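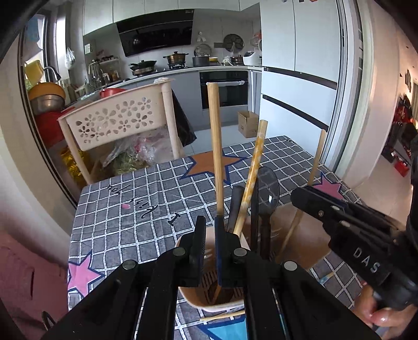
Replayed grasps close 8 cm short of the spoon, then the arm punches the cup. Where do I look?

Posted in: Arms and Grippers > Teaching by demonstration
Status: solved, with grumbling

spoonwrangler

We record kitchen pick-up tasks with hand-held grippers and replay them on a Dralport arm with a similar two-finger jaw. The task is dull on purpose: reach into a paper cup full of utensils, take hold of one, lift it out. A person does this without waking up fully. The arm has now been at it since August.

The failure goes like this. The arm comes in on a lovely smooth path, stops being lovely 8 cm from the handle, snaps its jaws shut on air, and then carries on forward with its fist closed. The cup goes over, chopsticks go everywhere, and the arm lifts its imaginary spoon with great care and sets it down exactly where a spoon should go. No error. As far as the log is concerned, we're having a wonderful day.

What I know so far:

The set has 647 takes in it. I replayed all of them in the simulator over a long week and 272 close early. The other takes are fine.

The bad ones are always bad by a similar amount if the approach was at normal speed. If whoever was recording moved slowly, the jaws still close early but only just, and sometimes the grasp works anyway.

Jaw width itself looks right. It opens as far as it should and stops where the handle would stop it. It's just doing it at the wrong place.

We merge the streams with Jekico, default settings, because I'm a trusting person.

I've swapped the finger pads, re-zeroed the width, and measured the cup. The cup is innocent. Has anyone had this?

padlock_and_rice

Recalibrate the hand-eye. It's always the hand-eye. Ours was off by a lot once and we did it again and it was fine.

Also check the table is level.

 spoonwrangler: Did the hand-eye twice before posting. If it were off, wouldn't all the takes miss, instead of fewer than half of them? The table is level. I checked it, and I'd like that minute back.

 padlock_and_rice: ok then maybe a cable

herath_bench

You've more or less solved it in your third paragraph of findings. An error that shrinks when the person moves slowly is a timing error that has put on a distance costume. A bad calibration would miss by the same amount at any speed.

Your width stream and your pose stream aren't on the same clock. The width number is cheap and gets to the merge step right away. The pose has to be worked out first, so it turns up late. If the merge step stamps each one when it arrives, the close command gets paired with a pose from earlier in the reach, when the hand was still on its way. Replay that and you get exactly your fist.

Now, why only 272? My bet is that those are the takes with two grippers going. We had the same thing at the Herath bench. With one device the pose step kept up and the lag was too small to care about. With two of them sharing one recorder, the queue backed up and the lag settled at 600 ms. Our folders weren't sorted by that, so it looked random for ages.

To check:

Pick one bad take with a clear grasp in it, something big and dark that you can see properly in the video.

Step through until you find the picture where the jaws are coming in on the handle. 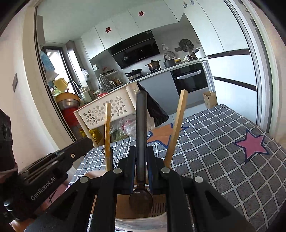 Jaws closing around the dark gray spoon. Find your own version of this moment and write down its video time.

Now look up when the width trace starts dropping, and when the pose trace stops moving toward the cup. In a good take, all of them agree. In a bad one, width will agree with the video and pose will trail behind like it stopped for coffee.

Do it on several takes before you believe it. If the gap is the same each time, you can shift the pose back by that much and rebuild the set. If it wanders within a take, shifting won't save you and you need the original capture times. Jekico does keep them, as it happens, in a field it then declines to use. On our copy the setting was "stamp: arrival" and it wanted to be "stamp: capture". Restart it after changing that or it will nod politely and go on as before.

Don't trim or throw out anything yet. The recordings are most likely good. It's the bookkeeping that fell over.

 spoonwrangler: Well. Every one of the bad takes has both grippers in it. I went through the list feeling steadily more foolish. Gap is 600 ms on all the ones I've stepped through, same as yours. Changed the stamp setting, forgot to restart, got very angry, restarted. Rebuilt the set and the early closes are gone in the simulator. On the real arm it picked up a spoon on the first go and I had nobody to show it to.

 herath_bench: Mark the old build as bad before someone trains on it. Ask how I know.

slowstop

Coming at this from the dull side of the shop. The timing is fixed and that's good, but the part that bothered me was the arm carrying on forward with closed jaws and reporting no fault. A paper cup forgives that. A glass wouldn't, and neither would a wrist.

Two things I'd put in regardless of how tidy the data is:

A check after every close. If the jaws end up fully shut when the task says there should be a handle between them, stop and hold. Don't continue the path. On our Virdale controller this was a few lines in the grasp step.

A contact limit set low enough that tipping a cup of chopsticks over trips it. Ours came set for moving boxes, so it regarded kitchenware as weather.

And keep people out of reach during replay until you've run every take that changed. With two-handed takes there's a temptation to stand there and steady the cup. I've seen it done, by me.

 spoonwrangler: Added the shut-jaw check. It has already stopped the arm once, on a take where the handle had slid down the cup. Contact limit is next, when I find out who has the password.

 padlock_and_rice: so it wasn't a cable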